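3.2 Storage of laundry supplies on the machine top

In the households studied, the laundry area was seldom a room of its own. More often it was a nook beside a kitchen or hallway, with a machine, a shelf and little else. The survey carried out in Nirkulcombe covered 449 homes, and 25 of these were chosen for repeat visits. The present section is concerned with what was kept on top of the washing machine in the homes visited, and with how those items were used during an ordinary wash.

The lid and console of a top-loading machine are not meant as storage. The lid has to be raised before each load, so anything standing on it must first be moved. In spite of this, most participants kept at least one product there. The usual explanation was that detergent should be within reach at the moment it is needed, and that a shelf above the machine – where there was one – was already taken up by other goods. Shelves near the machine often held items with no link to laundry, such as cookware.

Detergent scoops were a special case. Participants reported that a new scoop came with each carton and that the old one was kept in case of loss. Over time the spare scoops left the carton and came to rest on the lid. Figure 4 shows a machine top on which a carton and small blue objects share the space with a round dark green item.
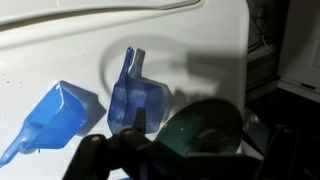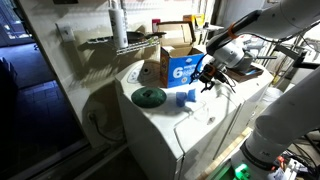
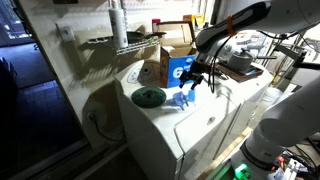 Figure 4. Supplies kept on a washing machine. First picture: two blue scoops on a white surface. Second and third pictures: the top of the machine, with an opened carton standing toward the back.

Two points follow from the interviews. First, participants who owned more than one scoop did not always use the same one, and the scoops in a home were not always of equal size. A dose described as "one scoop" was therefore a poor guide to the amount of powder used. For this reason the Jastach dosing record, applied in Section 5, asks for weight in grams.

Second, open cartons were common. Participants folded the flaps back when the carton was new and rarely closed them again. Several said that powder near the top became lumpy in July, when the air in the nook was damp, and that they broke it up with the scoop before measuring. Homes that had received the Stalora lidded bin reported this less often, although some went on using the carton and kept the bin for clothespins.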